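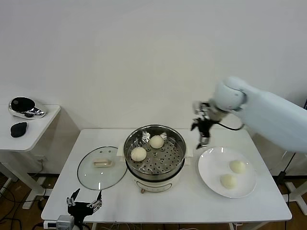

프라른햄 시장 보궐선거와 사과문

토요일 아침에 유디트 보로시 후보의 사과문을 읽었다. 프라른햄 지역 신문 2면에 실렸고 길이는 세 문단이다. 시의원 시절 출장비로 가족 숙박비를 처리한 일에 대한 글이다. 금액은 863유로. 본인 돈으로 이미 갚았다고 한다.

금액만 보면 큰일은 아니다. 문제는 7월에 처음 의혹이 나왔을 때 보로시 측이 "기억나지 않는다"고 답한 것이다. 그다음에는 직원 실수라고 했고, 영수증이 공개되자 그제야 사과문이 나왔다. 첫날 인정했으면 이틀짜리 기사로 끝났을 것이다. 나는 지난 선거에서 이 사람을 찍었고, 버스 노선 개편은 지금도 잘한 일이라고 생각한다. 그래서 더 답답하다.

상대인 브람 메르턴스도 나을 게 없다. 토론회에서 80분 내내 영수증 얘기만 했다. 리르쿰 쪽 하수관 공사를 어떻게 할 거냐는 질문이 두 번 나왔는데 두 번 다 출장비로 돌아갔다. 그 공사는 예산이 모자라서 작년부터 멈춰 있고, 비가 오면 우리 집 앞길까지 물이 찬다.

지난번 시장 선거는 200표 차로 갈렸다. 투표한 사람이 2898명이었으니 이번에도 몇 동네에서 결정될 것 같다. 우리 동네에서는 출장비보다 하수관 얘기를 하는 사람이 더 많다. 두 캠프 모두 아직 전단지에 그 얘기를 한 줄도 넣지 않았다.

나는 아직 못 정했다. 다음 토론회는 저녁 7시에 한다니 직접 가서 공사 재개 시점을 물어볼 생각이다. 답을 들으면 여기에 적겠다.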